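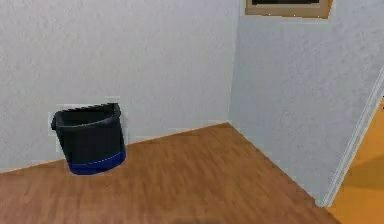

Taller de automatización doméstica
Unidad 7. Simulación previa al montaje del brazo recolector
Apuntes de la asignatura, curso impartido en el taller compartido Plundeck

Compartido 33 veces – 2 comentarios

7.1 Objeto de la unidad

El proyecto Brinik consiste en la construcción, con medios de taller, de un brazo móvil capaz de recoger objetos pequeños y depositarlos en una papelera. La presente unidad se ocupa del entorno simulado en el que debe ensayarse el control antes de cortar la primera pieza. El alumnado dispondrá de la vivienda virtual Hivex, con suelo de madera en la estancia principal y suelo naranja en la contigua.

La papelera se modela con perfil en D y la cara plana orientada a la pared. Este detalle afecta al cálculo de la aproximación: la boca no es simétrica y el punto de descarga no coincide con el centro del rectángulo que la envuelve. Se recomienda fijarlo a mano en el archivo de configuración.

7.2 Geometría y colisiones

Las mallas de colisión se simplificarán mediante cajas. En recipientes abiertos no se admite una envolvente convexa única, que cerraría la boca e impediría la entrada de la pinza. Cada pared se definirá por separado, con su inclinación.

El paso de integración se mantendrá constante durante todo el ensayo. Cada grupo ejecutará 2000 ciclos antes de entregar resultados; en los equipos del taller, la serie completa ocupa casi 7 horas, por lo que conviene programarla al cierre de la sesión.

7.3 Marcador y cámara

La pinza lleva en su cara frontal un marcador fiducial cuadrado de borde blanco. Su posición respecto al último eslabón se medirá en el modelo y se repetirá después sobre la pieza real. Tyson Carrier, responsable de las prácticas, revisará ambas medidas.

Con el brazo extendido sobre un recipiente, los eslabones ocupan buena parte de la vista y pueden tapar en parte los objetos del fondo. El detector deberá tolerar contornos incompletos – véase el procedimiento de Nguyen en el anexo 2.

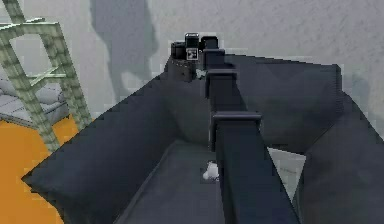

7.4 Entrega

La memoria incluirá el archivo de configuración, el registro de colisiones y una tabla con los intentos fallidos, clasificados por causa. No se aceptarán vídeos sin su registro correspondiente. Los grupos que hayan modificado las dimensiones de la pinza adjuntarán el plano acotado – en milímetros – y la lista de tornillería. El plazo concluye el último día lectivo de enero.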